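Brendo opens self-serve coffee table at Kevau hall

Visitors to the Kevau community hall can now get a cup of coffee without leaving the building. Brendo, the neighborhood group that runs the hall's daytime program, opened a self-serve coffee table in the side room in August, and it will stay in place through the winter.

The table is open from 8 a.m. until the hall closes at 4 p.m. Coffee is free for anyone signed up for a class or using the reading room. Other visitors are asked to put money in the box at the front desk. There is no set price.

Brendo paid for the table and the first supply of capsules out of the $1,556 raised at its spring plant sale. The group said 43 people filled in a short survey last year on what the hall was missing, and a place to sit down with a hot drink was the most common request. The nearest cafe, Figueiredo, is on the far side of the rail line and closes after lunch.

A larger plan, with a sink and a counter along one wall, was dropped when the quotes came in. The group settled on a single wooden table and a capsule machine, which cost $169 secondhand from Drunero, a kitchen supply shop in town.
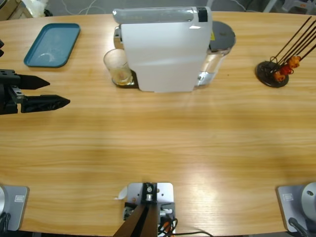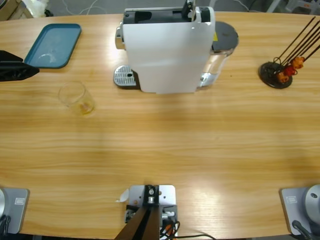

The white capsule machine, with the blue tray and a drinking glass on its left.

Brendo said it looked at filter machines first but decided a capsule model would be easier to keep up in a room without a sink. Water is carried in from the kitchen down the hall, and whoever empties the tank is expected to fill it again. The tank on this model is clear and sits on the right side of the machine, so the level can be checked without lifting the round lid. A jug for refilling is kept on the kitchen windowsill and should go back there after use.

Used capsules should not go in the regular trash. A bucket for them is kept by the kitchen door, and Drunero has agreed to take them back once a month along with its own. The shop also supplies new capsules, in regular and decaf. They are handed out at the front desk, one per person at a time, after the first box ran out sooner than planned.

Glasses and mugs come from the hall kitchen and need to be returned there — washed, if there is time before the next class. The tray is for carrying drinks through to the reading room, where hot drinks are allowed at the two tables near the door but not at the computers.

Sweets will be put out next to the coffee on some afternoons. The candied fruit on skewers comes from the hall's cooking class, which makes it in small batches, and there may not be enough for everyone who stops by. The skewers are long and have sharp ends, so children should have an adult with them when they take one.

Brendo is looking for people who can check the table in the morning, wipe it down and bring in fresh water. The job takes a few minutes and can be shared between neighbors. A sign-up sheet is at the front desk, next to the class schedule.

The group will go over the cost of the capsules in the spring and decide then whether to keep the table through the summer.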